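Prüfprotokoll Ausstellungsfläche — Comic- und Figurenmesse Adano, Halle 2
Begehung vor Einlass, Dienstag, 1. August
Prüferin: Samah Fawzy
Veranstalter: Tretier Messebetrieb
Standbau: Hokano

Bewertung: i. O. = in Ordnung; M = Mangel, vor Einlass zu beheben; H = Hinweis, Nachkontrolle im laufenden Betrieb; n. g. = nicht geprüft.

Grundlage sind der genehmigte Bestuhlungs- und Standplan, Fassung C, sowie das Sicherheitskonzept des Veranstalters. Zugelassene Personenzahl Halle 2: 3000. Zugelassene Personenzahl Vortragssaal: 900. Belegte Standplätze laut Plan: 113.

1. Flucht- und Rettungswege

1.1 Hauptgang Nord–Süd, lichte Breite — i. O.
1.2 Quergänge A bis F, lichte Breite — M
Kommentar: Quergang D ist auf Höhe der Künstlertische durch zwei Rollständer mit Drucken eingeengt. Die Rollständer gehören hinter die Standlinie. Der Aussteller wurde mündlich angewiesen, Nachkontrolle siehe 8.1.
1.3 Notausgangstüren, Gängigkeit von innen — i. O.
1.4 Notausgangstüren, Freihaltung außen — M
Kommentar: Vor Tür 17 steht ein Anhänger mit leeren Transportkisten. Halter ist Hokano. Der Anhänger ist vor Einlass zu entfernen, ein Umsetzen um wenige Meter reicht wegen der Feuerwehrzufahrt nicht aus.
1.5 Sicherheitsbeleuchtung, Funktionsprobe — i. O.
1.6 Rettungszeichen, Erkennbarkeit — H
Kommentar: Das Banner am Stand Yoon hängt tiefer als im Antrag angegeben. Vom Hauptgang aus ist das Rettungszeichen noch sichtbar, aus der Signierschlange heraus nur zum Teil. Banner bei nächster Gelegenheit höher setzen.

2. Elektrische Anlagen

2.1 Unterverteilungen verschlossen und beschriftet — i. O.
2.2 Fehlerstromschutz, Auslöseprobe je Verteilung — i. O.
2.3 Leitungsführung in Verkehrswegen — M
Kommentar: Zwischen Fotokulisse und Regieplatz liegt eine Verlängerungsleitung ohne Kabelbrücke. Klebeband ist hier nicht zulässig. Kabelbrücken sind im Materiallager vorhanden.
2.4 Mehrfachsteckdosen, keine Reihenschaltung — M
Kommentar: Drei Steckdosenleisten hintereinander am Stand der Modellbaugruppe. Angeschlossen sind Heißklebepistolen und eine Vitrinenbeleuchtung. Zweite Zuleitung legen lassen.
2.5 Prüfplaketten ortsveränderlicher Geräte — H
Kommentar: Nur Stichprobe. Bei privat eingebrachten Netzteilen der Kostümgruppen fehlen Plaketten durchgehend. Sichtprüfung ohne Befund.

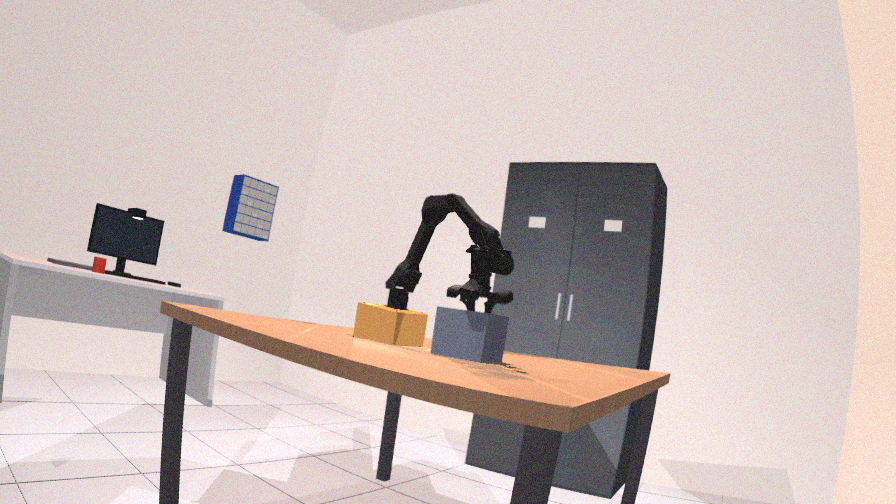
3. Tischaufbauten und Exponate

Tischaufbauten werden nach Standfestigkeit, Tragfähigkeit und Abstand zur Vorderkante beurteilt, unabhängig davon, ob es sich um Sammelfiguren, Requisiten oder Verkaufsware handelt. Maßgeblich ist der Zustand während der Öffnungszeit. Auslagen, die erst nach der Begehung aufgestellt werden, sind vom Standverantwortlichen nach denselben Punkten zu prüfen. Zwei Kisten unterschiedlicher Höhe, die so dicht beieinanderstehen wie der gelbbraune Karton und der etwas größere blaugraue Kasten auf dem Holztisch, gelten als getrennte Auslagen und werden jede für sich auf Kippsicherheit geprüft. Gegenseitiges Abstützen wird nicht angerechnet.

3.1 Tischplatten, fester Sitz auf den Böcken — i. O.
3.2 Tischbeine arretiert — M
Kommentar: Künstlertische 8 und 11, jeweils eine Arretierung ohne Funktion. Tausch durch Hokano zugesagt.
3.3 Auslagen gegen Kippen gesichert — H
Kommentar: Manga-Aufsteller am Stand Yoon nur im unteren Drittel beschwert. Im jetzigen Zustand standfest. Bei Abverkauf der unteren Reihen verschiebt sich der Schwerpunkt, Bestückung daher von oben nach unten ausdünnen.
3.4 Glasvitrinen, Kantenschutz und Verschluss — i. O.
3.5 Lagerung von Kartonagen unter Tischen — M
Kommentar: Zulässig ist ein Tagesbedarf, abgedeckt durch schwer entflammbares Tischtuch. In Reihe F wird deutlich mehr gelagert. Überzählige Kartons in das Außenlager.

4. Requisiten und Kostüme

4.1 Waffenattrappen, Kennzeichnung nach Kontrolle — n. g.
Kommentar: Kontrollstelle war zum Zeitpunkt der Begehung noch nicht besetzt.
4.2 Kontrollstelle, Tisch, Licht, Ablage für zurückgewiesene Gegenstände — i. O.
4.3 Ausgehängte Höchstmaße für Requisiten — H
Kommentar: Der Aushang am Eingang West nennt noch die Maße des Vorjahres. Austauschen.
4.4 Umkleiden, Lüftung und zweiter Ausgang — i. O.

5. Bühne und Vortragssaal

5.1 Bühnengeländer und Treppenabgang — i. O.
5.2 Stuhlreihen verbunden — M
Kommentar: Reihen 1 bis 4 für die Fotografen gelöst und nicht wieder verkettet.
5.3 Zählung am Saaleinlass — i. O.
Kommentar: Handzähler an beiden Türen, Abgleich über Funk. Bei 900 Personen wird geschlossen, auch wenn einzelne Plätze frei erscheinen.
5.4 Nebelgerät, Abstimmung mit Brandmeldeanlage — n. g.
Kommentar: Gerät nicht aufgebaut. Betrieb ohne schriftliche Freigabe untersagt.

6. Brandschutz

6.1 Feuerlöscher, Anzahl und Standort nach Plan — i. O.
6.2 Feuerlöscher, Zugänglichkeit — M
Kommentar: Löscher an Säule 6 durch lebensgroße Pappfigur verdeckt.
6.3 Nachweise Dekorationsmaterial — H
Kommentar: Für die Stoffbahnen der Fotokulisse liegt nur eine Kopie ohne Chargenangabe vor. Original ist nachzureichen.

7. Sanitätsdienst

7.1 Sanitätsraum besetzt und ausgeschildert — i. O.
7.2 Trinkwasserausgabe für Kostümträger — i. O.

8. Nachkontrolle

8.1 Punkte 1.2, 1.4, 2.3 und 6.2: vor Türöffnung durch die Prüferin.
8.2 Punkte 2.4, 3.2, 3.5 und 5.2: Vollzugsmeldung der Hallenleitung, Sichtkontrolle beim ersten Rundgang.
8.3 Punkte 4.1 und 5.4: Prüfung nach Besetzung beziehungsweise Aufbau, Eintrag auf Beiblatt.

Einlassfreigabe erst nach Erledigung von 8.1 und 8.2.

gez. S. Fawzy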